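The Long Way Down to Sudum

Shalini Singhal has been making the same video game for long enough that her laptop has died on it twice. She mentions this with no particular sadness. The first laptop, she says, had it coming.

The game is called Misivix, and it is a turn-based dungeon crawler in which you play a mail carrier. There is a buried city, Sudum, spread over 36 floors, and the people who live down there still expect their letters. You can fight what you meet on the stairs, but you will be fighting it with a satchel on, and you are graded on the condition of the envelopes.

"People ask if it's a comedy," Singhal says. "I tell them it's a game about logistics. Then they ask again if it's a comedy."

We talk for most of an afternoon, with one break for tea and one for a build that refuses to compile. Her studio, Polden, is two people. The other half, a composer who is also the sound designer and also the person who answers email, has asked to be left out of this piece, and spends the interview behind a closed door playing what I take to be the same four seconds of bassoon.

Singhal came to design from a job testing other people's games, mostly ones about soccer. It taught her patience and a lasting suspicion of menus. "You spend a winter checking whether a substitute goalkeeper has the right socks," she says. "After that you can't look at an options screen without wanting to lie down." Misivix has one menu. It has three items on it, and she would like to get rid of one.

What it has plenty of is weight. Every parcel takes up space in the satchel, and the satchel changes how far you move in a turn. Early players hated this. Some of them wrote to say so at a length Singhal calls "flattering, if you look only at the word count." She kept the system and changed the map, adding ledges where you could put a parcel down and come back for it. Complaints dropped. Players started leaving parcels everywhere, forgetting them, and then blaming the ledges.
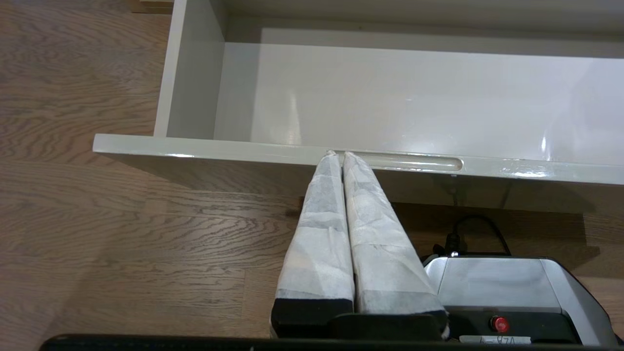
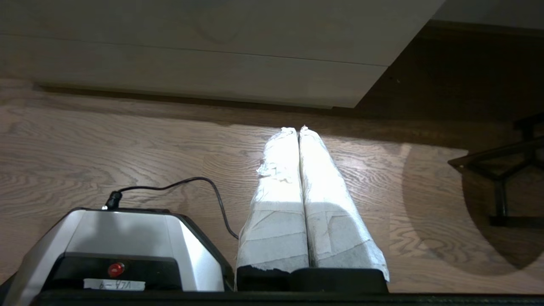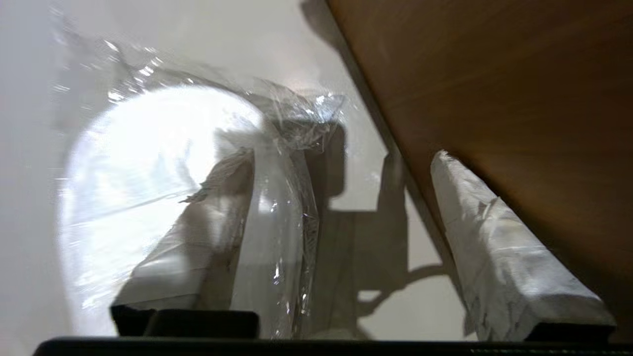
Drawer, floor and wrapped bowl.

The character everyone asks about is Dwivedi, the postmaster on the second floor, who gives you your route each morning and disapproves of how you finished the last one. He was meant to appear once, in the tutorial, and vanish. Then a tester reported that she had gone back up eleven flights of stairs with a full bag just to show him a parcel she was proud of. He had no dialogue for this, so he said nothing.

"She thought it was the best moment in the game," Singhal says. "It was a missing line. I've now written him a great deal of dialogue and I'm not convinced any of it is better."

I played the current version before we met, and I can report that Dwivedi has something to say about nearly everything, including a damp birthday card I had thought was still deliverable. The combat is slower than I wanted for the first hour and exactly as slow as I wanted after that. There's a spider on the ninth floor I would call unfair. When I bring it up, Singhal opens a notebook, finds a page, and shows me the word "spider" underlined hard enough to come through on the other side.

"It's staying," she says. "You can walk around it. Did you try walking around it?"

I had not tried walking around it.

She is vague on the release. January was the plan, and when I ask which January she gets up to refill the kettle. The last few floors are built but quiet - no residents yet, only doors with mail slots - and she admits she likes them that way. Her partner behind the door does not, having written music for a market that so far contains no market.

There won't be a sequel, she says, and then spends a while describing one, set on a river, with barges. I ask whether the barges would have a weight limit. She looks at me as if I'd asked whether they would float.

"Of course they'd have a weight limit," she says, and writes something down.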